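What the Fridge Door Is For

Condiments go there, and so does the milk in most homes. One of the two belongs.

5/6/24
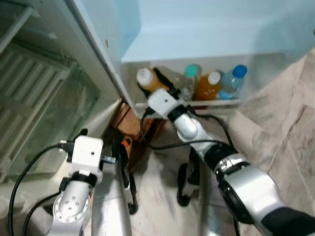
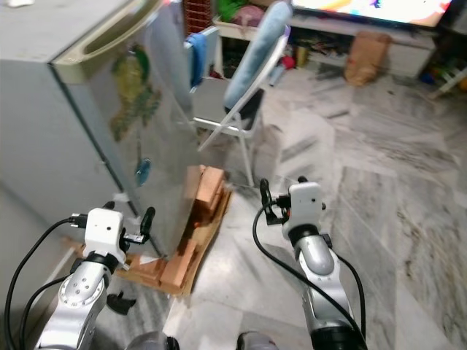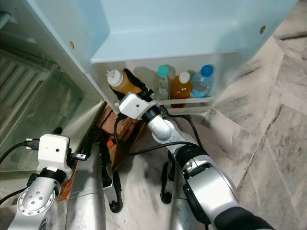
Bottles in the fridge: in a clear bin in the first picture, on the door shelf in the third.

Dayana Tovar

When my mother moved out of her house in Drirkalton last December, the job of cleaning out the refrigerator fell to me. It took most of an afternoon. There were three open jars of the same mustard and a bottle of fish sauce older than my nephew. The milk, two days short of its date, had turned.

She had kept it in the door for 60 years, through four refrigerators, and it had often gone off early. She blamed the dairy.

The door is the warmest part of a refrigerator. Every time it opens, whatever is on those shelves swings out into the kitchen. Food safety advice is to keep the whole refrigerator at 40 degrees or below, and the back of a lower shelf will usually hold that without trouble. The door may not, especially in a house with children.

I bought a cheap thermometer and moved it around my own refrigerator for a week, reading it before breakfast and again after dinner. The bottom shelf hardly changed. The door was fine in the morning. After dinner, with everyone in and out for drinks and leftovers, it was well above where I wanted it.

Ketchup can take that. So can mustard, hot sauce, soy sauce and most jams, which have enough salt, sugar or vinegar to slow down spoilage. Milk, cream and eggs should go inside. Fresh juice should too.

Krajewska, the small kitchen shop on my street, sells clear bins for people who want to sort their shelves. I was doubtful about them. A bin takes up room, and a deep one hides whatever falls to the bottom. But a narrow one does a good job with bottles, which tip over on wire shelves, and you can pull the whole row out to see what's at the back. Mine cost less than a bag of coffee.

Labels are worth the minute they take. I keep a roll of masking tape and a marker in the drawer next to the refrigerator and write the date opened on each lid. Mayonnaise gets about two months. Opened salad dressing varies, so read the bottle.

Don't pack the shelves tight. Cold air has to move around the food, and a vent blocked by a carton of broth can leave one shelf freezing and another too warm. Wipe the door gasket with warm soapy water while you're at it. If a slip of paper shut in the door slides out with no pull at all, the gasket may need replacing.

My mother's new apartment has a smaller refrigerator. The milk is on the bottom shelf, toward the back. She has put the mustard in the door, one jar of it, with the date on the lid in her handwriting.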